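Jirkby folding table: review for shared and institutional rooms

Reviewed by Leonor Torres, Furnishings and Equipment Section

The Jirkby is a long folding table sold to schools, colleges and community buildings. The Section was asked in June to assess it as a possible replacement for the older Kostier tables, many of which have reached the end of their useful life. Two Jirkby tables were bought at the normal price and placed in general use for 17 weeks. The supplier was not told of the review.

Delivery and assembly

Both tables arrived on a Thursday, flat and well wrapped. The legs come already fitted and only the feet need to be screwed on. The printed instructions are brief but correct, although the drawing of the locking bar has been reversed in the English version. Users should follow the written text at that step.

Handling

The table can be opened by one person, but it should be carried by two. The locking bars close with a firm click and did not slip during the period of use. They are stiff when new, and several members of staff reported difficulty in releasing them during the first fortnight. A little dry lubricant on the hinge cured this.

When folded, the Jirkby takes up slightly more depth than the Kostier. Buildings with narrow store cupboards should measure before ordering. The older Kostier trolley will not accept it, and the maker's own trolley is charged separately.

Stability

On a level floor the table stands well. There is some sideways movement when a person leans on one end, more than was found with the Serrano table reviewed previously, but it was not enough to disturb writing or the use of a keyboard. The adjustable feet cope with small faults in the floor. On the sloping floor of the lower hall they reached the limit of their travel, and a wedge was still required.
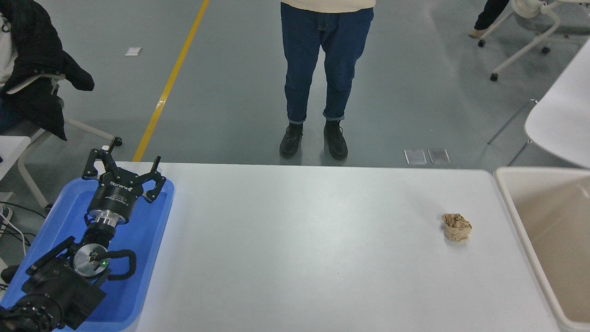
Surface and cleaning

The top was wiped daily with the standard cleaning solution. Tea and ballpoint ink came away without effort. Permanent marker left a faint shadow, and a hot glue gun left one shallow mark which could not be removed. The edging remained sound on both tables, except for a small chip at one corner caused by a door – a fault of the room and not of the table.

Cost and support

The price is 30 per cent above that of the Asier, the cheapest table considered. Wálter Paucar, who keeps the room records, wrote to the maker for spare feet and received them within the week at no charge.

Recommendation

The Jirkby is approved for classrooms and meeting rooms. It is not advised for the lower hall, or for any building where tables must be moved several times a day. Orders should include the trolley.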